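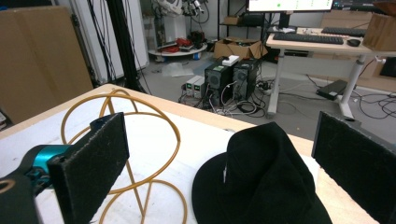

What the Second Quote Leaves Out

Nestor Tolentino had a budget line for grippers before he had one for finger pads. He plans equipment for Ocampo, a contract packing shop that wants to automate the handling of soft and odd-shaped goods. Tubing is on the list, and so are hats. Both sag, fold and catch on things, and a supplier's data sheet says little about either.

His first plan was to buy an arm and work out the rest later. Eduardo Panganiban, who runs the floor, asked him to price the small parts first. They started with hand-held grippers, which a person carries to the table and closes on the goods. The recordings are used later to train the arm.

Indska quoted $700 for each hand-held unit. Ocampo ordered 5. Replacement finger pads were $99 a set, and Tolentino now treats them as a running cost, in the same column as gloves and tape. The pads with a soft face hold felt well, Panganiban says, but they pick up lint and have to be changed more often than the bare ones.

Computers came next. The first quote, from Bilta, covered the towers and stopped there. Power strips, cables, monitors and spare keyboards were left for the buyer to find. Tolentino set aside $1000 for them and spent all of it by December.

Floor space was harder to put a number on. A work table takes up little room, but the computers, the desk and the flattened shipping cardboard all have to go somewhere. Panganiban would have paid for shelving at the start. He also wanted the cables off the concrete, and that job is in next year's plan.

The tables are from Ustarwood, white on top with a pale wood edge. Tolentino picked them on price and has no complaints.

The arm is still not ordered. He has two quotes in hand and has sent both back with the same request, to list every cable, mount and spare pad on its own line.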